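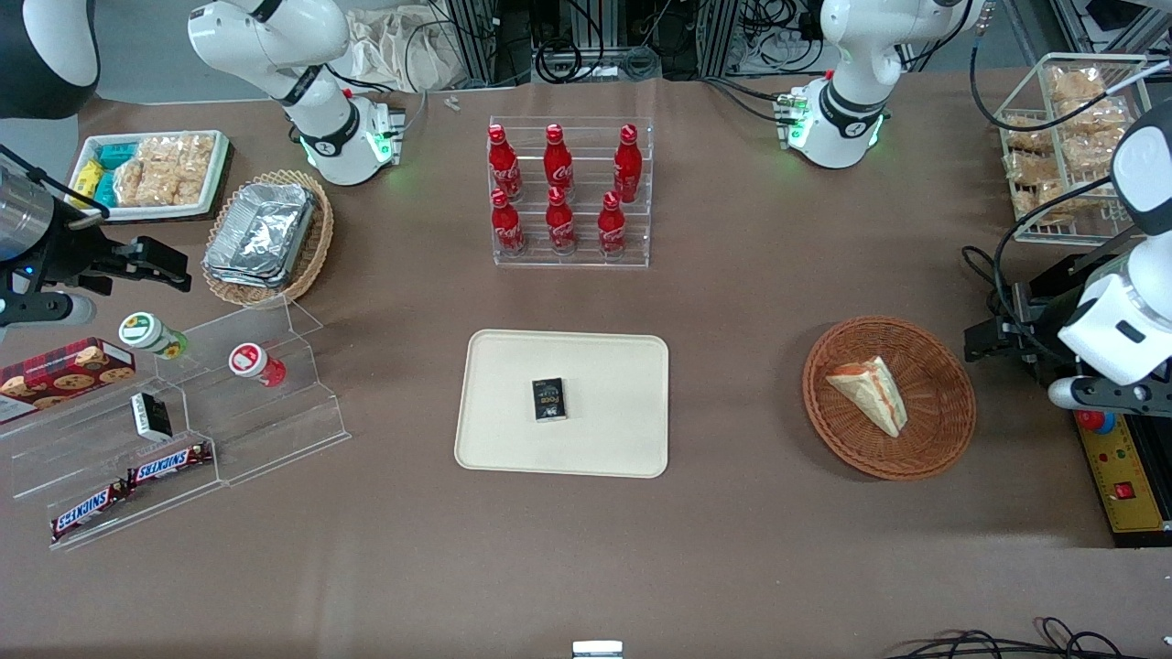 Step 1: Lay the table out for the arms, then for yourself

I look after the snack counter at Memport, the staff break area in our building, and since April the orders have been put together by a two-armed robot. I still set the table, fill the gaps and deal with whatever goes sideways. If your workplace is about to do the same, this is how I'd go about it.

Start with the tray. Ours is beige with rounded corners and it goes in the centre, where both arms can get to it. Everything else fans out from there. Pick a spot, mark it underneath with a bit of tape, and put the tray back on that spot every single time (I learned this the slow way).

Drinks go at the back on a clear tiered rack. The red Coke bottles sit in two rows of three, back row higher than the front, so there's always a neck to grab. Small stuff like the Snickers bars and the little jars goes on the stepped shelf to the left, and bagged crackers go in the wire basket at the back right corner. I give the sandwich a basket all to itself. Sandwiches squash!

Step 2: Write the order list in plain words

Our ordering screen is called Stunden, and whatever you type into it is what people see and what the robot works from. I started out with the supplier's names, all abbreviations and pack codes, and half the office rang me to ask what they meant. Now it says "sandwich", "cola", "rice crackers". Done.

Keep the list short for the first while. We opened with 36 items on the menu and I cut it to 20 within a month. The things I dropped were mostly odd shapes and anything floppy, and I've added a couple back since.

Step 3: Do a slow run before the rush

I come in at 9:30 and put through 2 test orders, one from each side of the table. Stand where you can reach the red stop button without leaning over anything. Ours is on top of the yellow control panel at the right-hand side, and everyone who works the counter has to press it once on their first shift, just so it isn't a big scary thing later on.

While the test orders run, have a look at:

The cables. Keep stock and your own coffee well away from them.
The shelf steps. Bars that overlap are fine for people and a nuisance for grippers, so spread them out when you restock.
The tray. Clear it completely before you open. A small box left on it counts as part of somebody's order.

Step 4: Sort out who does what

This is the bit I'd spend the most time on. Before the robot, two of us on the counter packed every order by hand and spent the lunch hour with our heads down. These days I'm mostly restocking, checking dates, wiping down and chatting with people – and I get to eat my own lunch at noon, which is lovely.

It did change the job, though. My hours stayed the same but the mix is different, and the other person on the counter moved to Diệp, the hot food kitchen downstairs, because she missed cooking. Have that conversation early. We had ours after the robot had already been bolted in, and it was a tense couple of weeks that we could have skipped.

Write down the new jobs with a name beside each one. Refilling, screen updates, spills, complaints. If you leave "complaints" blank, they'll all come to whoever is standing closest to the arms.

Step 5: Keep a notebook

Ours is a Zenier pad on a string. Every time I have to step in, I jot down the time, the item and what I did about it. We passed 1,000 orders before I sat down and read it through, and the same few items came up over and over, mostly things I'd put too close together. I moved them that afternoon and the notebook got a lot quieter.

If you've got a counter like ours and you're stuck on the layout, leave a comment below and tell me what you're stocking. I'm especially keen to hear from anyone who has worked out what to do with bananas.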